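Giuliana Llanos would like you to know that she does not run a toy library. She runs a toy-lending desk inside a real library, the Salinas Branch, and the distinction matters to her because a toy library would have its own sink.

"I have a counter, a closet and a key to the closet," she says. "For 7 years I've been told a sink is being discussed."

We are speaking by phone, which is how everyone speaks to her this summer. The desk has been handing out toys in paper bags at the side entrance since June, two afternoons a week, and the returns sit in the closet until she gets to them. She says she has never known the closet so well.

The catalog stands at 3113 items, a figure she gives without looking it up. An item can be a wooden train set or one hand puppet. It cannot be a single block, a position she arrived at after her first year, when a well-meaning intern gave every block in a set its own bar code.

"A father came in to return a castle," she says. "It took the afternoon. He was very nice about it. He moved to Oregon."

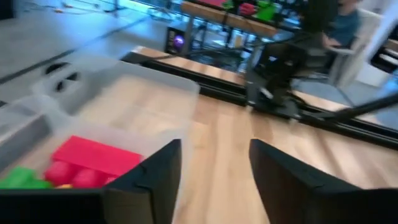 The case for lending toys

Llanos came to the work from reference, where she spent her days helping people find out whether their neighbors had permits. She says toys are calmer, though the fines cause more crying.

Her argument for the desk is simple and she has made it in a lot of budget meetings. Children want a toy badly for two weeks. Parents buy it and then own it for 9 years. "Everybody in this town has the same plastic garage in the basement," she says. "We could have had one garage and passed it around, like a casserole dish."

Borrowers don't always see it that way. Some families hang on to things. A marble run called Curkano, which she speaks of the way other people speak of a lost dog, went out before Easter of last year and has been renewed, by phone, by a series of increasingly young voices.

"The last one told me her mother wasn't home and that the marble run was very happy where it was," Llanos says. "I renewed it. What was I going to do?"

She is less forgiving about board games. Famel, a farming game that nobody over ten will admit to liking, comes back short a cow every time. She has stopped replacing the cows. The rules sheet now says that two players may share one, and she reports that this has improved the game.

What comes back in the bag 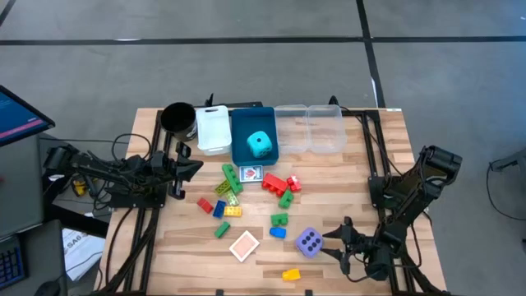

Sorting is the part of the job she would talk about all day if you let her, and I more or less let her. Sets come back mixed with other sets, and with things that were never toys to begin with (a spoon, a retainer, most of a candle). She tips each bag onto a table and works through it by kind. A tabletop with toy bricks in one spot, a lavender die in another and a row of containers along the back edge is a fair likeness of her Thursday, she says, down to the small white plastic basket. The die is the sort of thing that keeps her up. Bricks belong with bricks, but a stray die could have come from any of the games on the shelf, and she will open all of them before she'll put it in the jar of orphans.

The jar of orphans is real. It sits on top of the Fandent boxes, which hold a spelling game no one has borrowed since it arrived, and which she keeps because they are the right height for the jar.

I ask whether anyone has ever come back for an orphan. She thinks about it for long enough that I check the line.

"A boy came in for a wheel," she says. "He described it to me. He said it was round. I gave him three and he picked one, and he was completely sure."

The desk is meant to move back indoors in September, if the building opens, and she has been asked to submit a floor plan. She has drawn the counter, the closet and a sink.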